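The Cloth on Della's Table

Ghassan Bataineh keeps his kitchen towels in a drawer that used to hold takeout menus. There are more towels than he needs, and most of them came from a store called Della, which sells table linens, dishcloths and bolts of plain cotton from a narrow room next to a shoe repair shop.

Della opened with 80 items on the shelves. The list now runs to 937, most of them flat cloths in one size or another. Bezawit Demissie, who owns the store, buys a good part of her stock from a weaver in Cabanatuan and hems the rest in the back.

"People come in for a tablecloth and leave with something to wipe it with," she said. "The small cloths pay the rent."

Color is where she spends most of her time. White and gray sell all year. Greens start moving in August, and she orders them in several shades, from a dull olive to a lime that some customers pick up, put down and come back for later. She likes them spread out on a table before anyone decides. A folded stack shows one edge of the color. An open cloth shows what the light does to it, brighter on top of a ripple and darker down in the crease.

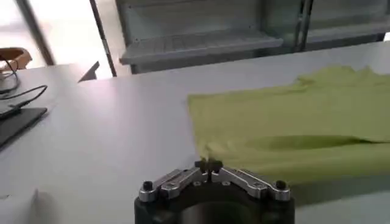

A yellow-green cloth spread loosely on a table, with a long fold across the middle.

Folding is the part customers ask about. Demissie's method takes 2 minutes for a big cloth and much less for a towel. Lay it out and find a corner. Lift that corner first and let the rest hang or slide until the wrinkles drop out of it. Smooth from the middle toward the edges with a flat hand, then bring the long sides together. She folds in thirds after that, so the hem ends up inside.

Bataineh folds his in quarters and has been told about it.

He washes them in cold water with nothing else in the load and dries them over the back of a chair. The oldest, a striped one, has gone thin in the center and is used only for glasses. The green ones he keeps for bread, wrapped around the loaf with the ends tucked under.

Demissie is clearing a second table near the window for the fall cloths. The napkins that were on it have moved to a shelf by the register.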